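Bedroom Clothes and Bedding – data card

Name: Pletetti Bedroom Set
Version: 6
Last change: 2 February 2020
Maintained by: Tomás Tavares and Rüdiger Böttcher

What is inside

The set contains 3,521 pictures of clothes lying on beds, made in nine homes in Illau and Cunha. The subject is the ordinary work of a bedroom: a jacket is laid flat before folding, a shirt is turned the right way, a blanket is pulled straight. We wanted real beds with real sheets on them, so the patterns are not chosen by us. Some homes have plain cotton, others have flowers on everything.

Folders

clothes/ – one garment on a bed
bedding/ – sheets, blankets and pillow covers
mixed/ – more than one item together
notes/ – one text file for each home, written by Rüdiger

Labels

Each picture has one line in labels.csv, with the home, the garment type, the main color of the garment and the main color of the sheet. Padded garments have the type "padded", also when it is not clear if they are a jacket or a vest. In the first version we tried to separate these two and we made many mistakes, especially when the sleeves are tucked under.

For color we use a short list of words. Teal was added in June, before that it was written as blue or green, depending on who did the labels. The old lines are corrected now, but if you have a copy from before version 6 please download the file again.

Known problems

Dark padded fabric is difficult. In shadow a teal garment can look almost black or navy, and the seams between the padded parts are hard to follow. Please do not take the color label from the pixels only.

Printed sheets are a second problem. A folding program from Dirnenia, which we used for first tests, marked printed flowers as small objects on the bed. We checked 100 of its results by hand and put the corrections in notes/.

Two pictures from clothes/, label "padded, teal, pink": 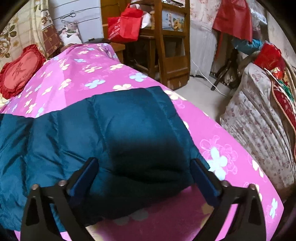
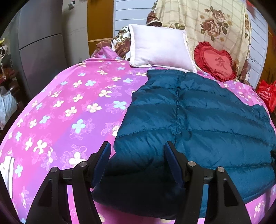 Teal padded garment on a flowered sheet. The red heart cushion is visible in both pictures, the white pillow only in the second.

Contact

Questions about labels go to Tomás, questions about the homes go to Rüdiger. If you find a wrong line, please send the file name and the line number.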